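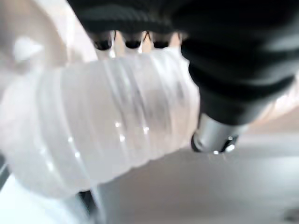 Visita al taller de pinzas de Felstead: tres manos, un brazo y muchas botellas

10 de noviembre de 2022

Felstead abre su taller de ensayos dos veces al año a integradores y clientes. Yo fui a la sesión de otoño porque en nuestra planta tenemos pendiente desde septiembre la compra de una pinza para una célula de clasificación de envases, y ya habíamos leído todas las fichas técnicas que se podían leer. Éramos nueve visitantes. Algunos venían de alimentación, dos de un centro de formación profesional y el resto, como yo, de reciclaje y embalaje.

La cita era a las nueve en la recepción de la nave. Dan una tarjeta de visitante, unas gafas y un folleto con el plano. El aparcamiento es pequeño y conviene llegar antes de las ocho y media o dejar el coche en la calle de atrás, junto al almacén de neumáticos.

La presentación

Nos recibió Solange Simard, responsable de aplicaciones. Habló veinte minutos, sin vídeo corporativo, y explicó qué íbamos a ver: tres pinzas montadas por turno en el mismo brazo, con la misma cámara en la muñeca y con los mismos objetos. Las tres son las que el taller llama Ninus, Bạch y Pralham. La primera es una pinza paralela clásica de dos dedos. La segunda es una mano de varios dedos con yemas redondeadas y cuerpo negro. La tercera es de vacío, con ventosa de fuelle.

Simard insistió en que el brazo y el controlador no cambiaban entre pruebas. Lo que sí cambia es el peso en la muñeca, y hay que volver a declarar la carga en el controlador cada vez que se monta una pinza. Contó que en una demostración anterior se les olvidó y el brazo se paró dos veces por una falsa colisión delante de los clientes. Desde entonces hay una hoja de comprobación pegada al armario.

El puesto de ensayo

El puesto es sencillo: una mesa gris clara, el brazo en un pedestal y el armario eléctrico al lado, con la puerta cerrada y la pantalla por fuera. Lo llevaban Lalit Kanaujia, que programa, y Geeta Dwivedi, que se ocupa de la visión. La luz es difusa y bastante fuerte. Pregunté por ella, pues en nuestra línea los reflejos dan problemas todos los días, y Dwivedi respondió que la han puesto así a propósito: prefieren enseñar el caso malo.

Los objetos eran una caja de cartón pequeña, un bote metálico, una bolsa de tornillos y una botella de plástico transparente con nervaduras. A nosotros nos interesaba la botella. Todo lo demás lo coge cualquiera.

Primera prueba: Ninus

La pinza paralela cogió la caja y el bote sin historia. Con la botella hubo que bajar la fuerza tres veces. En el primer intento la aplastó por el centro, en el segundo la levantó y se le giró, y en el cuarto quedó bien sujeta. Kanaujia fue leyendo en voz alta los valores que metía, cosa que se agradece. La carrera de los dedos es corta y para botellas grandes habría que cambiar los dedos por otros más largos.

A favor de Ninus: es rápida, se monta en pocos minutos y los repuestos son baratos. En contra, para nuestro uso, que depende mucho de que la botella llegue en la orientación prevista. El plato giratorio de la muñeca da 360 grados, pero orientar la pinza cuesta tiempo de ciclo y en la línea no lo tenemos.

Segunda prueba: Bạch

Fue la parte más larga de la mañana. Las yemas negras y brillantes van en fila y se apoyan sobre la cara superior de la botella. Desde la cámara de muñeca la pinza ocupa una parte enorme de la imagen: toda la franja de arriba y el lado derecho, con un cilindro metálico corto y pulido que baja hacia la mesa. Del objeto se ve lo que dejan libre los dedos.

Esto dio pie a la mejor discusión de la visita. Uno de los de alimentación preguntó para qué sirve una cámara que está medio tapada por la propia herramienta. Dwivedi contestó que depende de lo que se le pida. Para localizar la botella en la mesa usan una cámara fija en alto. La de la muñeca la quieren para los últimos centímetros y para comprobar el agarre, y ahí les basta con ver las nervaduras y su posición respecto a las yemas. Reconoció que a esa distancia casi todo sale borroso y que los brillos sobre el plástico confunden al detector si no se ha entrenado con ellos.

El juego de imágenes que emplean para ese detector tiene 1.720 tomas de agarre con esta pinza. La idea es llegar a 2.000 antes de probar otro modelo. Según Dwivedi, las que más enseñan son las malas: plástico contra fondo claro, zonas quemadas por la luz, dedos que tapan el cuello de la botella.

En cuanto al agarre, Bạch se adapta mejor a la forma y no hubo que tocar la fuerza entre el bote y la botella. En cambio es más lenta al cerrar, y el volumen de la pinza obliga a dejar bastante espacio libre alrededor de cada pieza. En una cinta con los envases amontonados lo veo difícil. Kanaujia nos dejó probar el movimiento manual con la consola; yo bajé demasiado el eje vertical y el controlador se detuvo con un aviso. Se rearma con dos pulsaciones y no pasó nada.

Un detalle de montaje que apunté: el cable de la cámara sale por el mismo lado que el de la pinza y los dos comparten brida. Si se gira mucho la muñeca, tira. Lo comenté y me dijeron que están probando otro recorrido por el interior del brazo.

Café

Media hora en la sala del fondo, con café de termo y bocadillos pequeños. Hablé con Sigrun Granström, una integradora que lleva años montando células de paletizado. Su opinión sobre las manos de varios dedos es que se compran más de lo que se usan. Ella casi siempre acaba poniendo vacío o una paralela con dedos a medida. También me recomendó pedir el precio de las yemas de repuesto antes que el de la pinza, y así lo hice al volver a la nave. Me lo mandarán con la oferta.

Tercera prueba: Pralham

La de vacío era la que yo llevaba marcada como favorita. Con la caja fue la más rápida de las tres. Con el bote, bien por la tapa y regular por el costado. Con la botella tuvo problemas en las nervaduras: la ventosa no cierra sobre los resaltes y pierde vacío. Cambiaron a una ventosa más pequeña y blanda y mejoró, siempre que cayera en una zona lisa, y eso vuelve a exigir una buena localización por cámara.

El compresor hace ruido. En una nave ya ruidosa no se notará, pero en el puesto tuvimos que levantar la voz. Floarea Enache, de mantenimiento del taller, nos enseñó el filtro que cambian y lo que se acumula en él cuando se trabaja con envases usados. Para nosotros, con etiquetas despegadas y restos de líquido, es un punto a tener en cuenta. Ella calcula una limpieza por turno.

Controlador y cambio de herramienta

Antes de comer vimos el cambio rápido. El acoplamiento es manual, con palanca, y las conexiones eléctrica y neumática van en el mismo plato. Kanaujia cambió de Pralham a Bạch sin prisas mientras hablaba. Después cargó en pantalla el perfil de la herramienta, con peso, centro de gravedad y punto de trabajo, y repitió un movimiento de comprobación a baja velocidad.

La interfaz me pareció correcta. Los perfiles se guardan con nombre y se pueden exportar. Lo que no me gustó es que el sistema no reconoce por sí mismo qué pinza está montada. Hay que elegirla en una lista, y en un turno de noche alguien elegirá la que no es. Simard dijo que existe una opción con identificación en el acoplamiento y que se paga aparte.

Preguntas al final

Anoto las que nos afectan:

¿Se puede combinar ventosa y dedos en la misma herramienta? Lo han hecho para un cliente, con bastante trabajo mecánico, y no lo tienen en catálogo.

¿Se pueden llevar muestras propias al taller? Sí, avisando con dos semanas. Piden una caja por tipo de envase y que venga tal como sale de la línea, sin limpiar.

¿Ceden las imágenes de la cámara de muñeca? Las de nuestros envases, sí. Las del juego general, no.

¿Qué pasa si cambia la iluminación? Hay que volver a validar el detector. Dwivedi no quiso dar un plazo sin ver la instalación.

Qué me llevo

Para nuestra célula descarto de momento la paralela, salvo que podamos orientar los envases antes con un elemento mecánico. Entre las otras dos no tengo una respuesta clara. Bạch sujetó mejor la botella que trajeron; Pralham cabe mejor entre los envases y va más deprisa con lo liso. Nuestra mezcla tiene de todo, y las nervaduras no son una excepción.

He pedido fecha para una prueba con muestras nuestras. Llevaré tres cajas: botellas nervadas, botellas lisas y una mezcla sin escoger. También quiero repetir el agarre con la luz de nuestra línea, que es más baja y viene de un lado, y ver qué queda en la imagen de muñeca cuando los dedos ya están encima.

Datos prácticos: la visita dura casi 3 horas y media, es gratuita y hay que apuntarse por correo. Se permiten fotos del puesto, no de la zona de montaje. Hace frío en la nave, conviene llevar chaqueta. La próxima jornada será en primavera y todavía no han publicado el día.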